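I keep this diary in English because my teacher in the evening course told us to write a little every day, also when nothing happened. So I write. Today the subject is again the articles, my old enemy. In my language we have no "a" and no "the", and I have lived very well without them for most of my life.

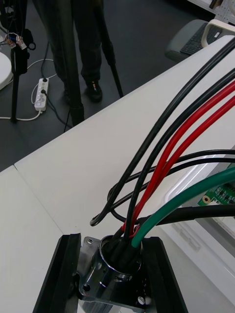 Leltevbridge, June 25, 2024

Got my exercise back from the course. It was a text with 77 gaps, and in each gap you must put "a", "the" or nothing. The "nothing" is the worst. I can learn a word, but how do I learn an empty place? I made most of my mistakes there. I wrote "the nature" and "the life is short", and both times the red pen took my "the" away.

Then there are the names of places. Why is it "the Netherlands" but only "Switzerland"? The book says plural names take "the", and I was happy with this rule until I came to the rivers. A river is one river, and still it is "the Thames". Lakes have nothing. I wrote the lakes and the rivers on 2 cards and put them on the door of the fridge, so that I see them when I take the milk.

On the bus from Drinlow I tried to listen only for the articles. It is a strange way to listen, because after a while I did not know any more what the people were talking about. A woman behind me said on the phone that she was "in hospital" last winter, and later she said "in the hospital". I wanted to turn around and ask her which one is right, but of course I did not. At home I looked in the dictionary. In America they say "in the hospital", in Britain "in hospital". So maybe she has lived in both places, or maybe she simply does not care. 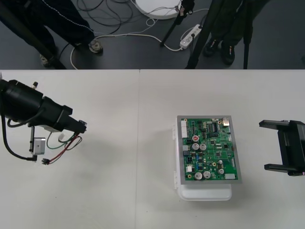 Circuit board on the white table.

After dinner I did two more pages in the Mancuso grammar. I like this book better than the one from the course. The sentences in it are longer and they belong together, like a small story, and so you can see why "a dog" in the first line becomes "the dog" in the second. With single sentences I am only guessing.

My plan is to read 200 pages in English before the exam in October, in Hivberg. I want to read slowly and underline every "the" with a pencil. Yesterday I started with a book about gardens – too many plant names, and I was tired after the first chapter. Perhaps a crime novel is better.

One good thing. In the shop I asked for "a bag" and then said "the bag is broken", without thinking before. I noticed it only outside on the street.

Tomorrow prepositions. I am already afraid of "at".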